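Running a simulator demo at an open day: how we do it

Notes for whoever does the October one. Written up quick on 2022-07-15 while I still remember it. We run a kitchen sim on the big screen, a visitor drives the gripper with a gamepad, the wrist view goes up so the queue can watch. Works well. Needs more prep than you'd think.

Wrist view, simulated kitchen, both of them: 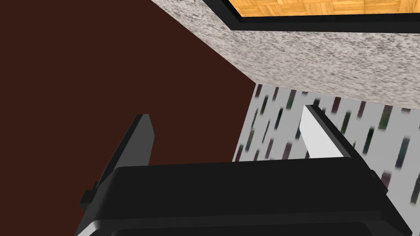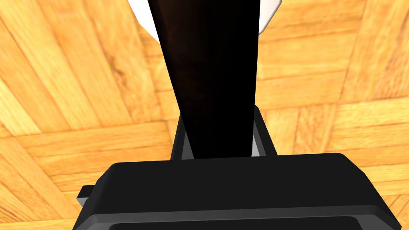

What you need

Laptop with a proper graphics card. The Presby one, not the thin one.
Big screen plus the long cable. The short one doesn't reach the trolley.
Two gamepads, one charging.
Gaffer tape, extension lead, a chair nobody minds kids standing on.
Printed card with the controls. Large type.

The night before

1. Update nothing. Seriously. If Luvora asks to update, click later.
2. Open the kitchen scene, let it load fully once. First load is slow, second is fine.
3. Save a start position with the fingers open and the arm well clear of the worktop. Call it START, all capitals, so you can find it in a hurry.
4. Bind reset to one button. We use the big one in the middle of the pad.
5. Turn the speed down. Default is for people who know what they're doing. We run at 28 per cent and even that was brisk for the smallest ones.
6. Turn off power saving and notifications. My dentist came up on the big screen in the spring.

Setting up on the day

Allow an hour. Screen at standing height, back to the window if you can, otherwise you get glare and all the black bits of the gripper turn into one black blob.

Put the visitor a good two metres back from the screen. Tape a line. They will creep forward, move them back.

Wrist view large, room view small in the corner. We tried it the other way round and people just looked at the room. With the wrist view large they start asking things, which is the point. Faustine Perrin wanted them side by side, same size. Try it if the screen is wider next time, on ours it was too cramped.

Lighting in the scene: leave it flat and even. There's a sunset setting. Looks lovely, hides everything.

The two-minute turn

Keep to this or the queue dies.

1. Hand over the pad. Say "left stick moves, right stick turns, trigger closes." Nothing else yet.
2. Let them wave it about for twenty seconds. Floor, worktop, whatever.
3. Ask them which way is up. Good moment this, because the wrist view tilts with the arm and most adults get it wrong. Kids who play games get it straight off.
4. Give them a target. "Point at something on the floor." Pointing is easier than picking up and you still get a cheer.
5. If there's time, let them go for a grab. If not, reset and next person.

Don't take the pad off anyone. Reach over and press reset.

We got through 22 people in the first hour doing it like this, and 19 in the second when I'd got chatty. So, less chat.

Questions you'll get

Is it real? No, it's a simulation, say so at once. Some people think there's a kitchen next door.

Why does it look like that? The view comes from a camera position on the wrist, so the gripper is always in it and everything else swings about behind.

Why not use a real arm? We do, in the Minja lab, but visitors can't break this one. Also it resets in a second.

Can I come and work here? Leaflets are on the Veline table. Send them over.

When it goes wrong

Arm stuck inside the worktop: reset. Don't try to drive out of it, takes ages and looks bad.

Fingers won't open: check the trigger isn't taped down. It was, once. By me.

Picture freezes: wait for ten seconds, then restart the scene only, not the whole program. Meanwhile talk about the controls card.

Pad dead: swap. Put the flat one on charge NOW, not later.

Everything dead: there's a recorded run on the desktop, folder called backup. Loop it and keep talking. Make sure you've actualy copied it over first.

Packing up

Save the logs before you shut down, the scene doesn't do it for you. Wipe the pads. Coil the long cable properly please, last time it took me half the morning to untangle. Tape comes off the floor the same day, it leaves marks othewise.

Laptop goes back in the locked cupboard, key to the front desk.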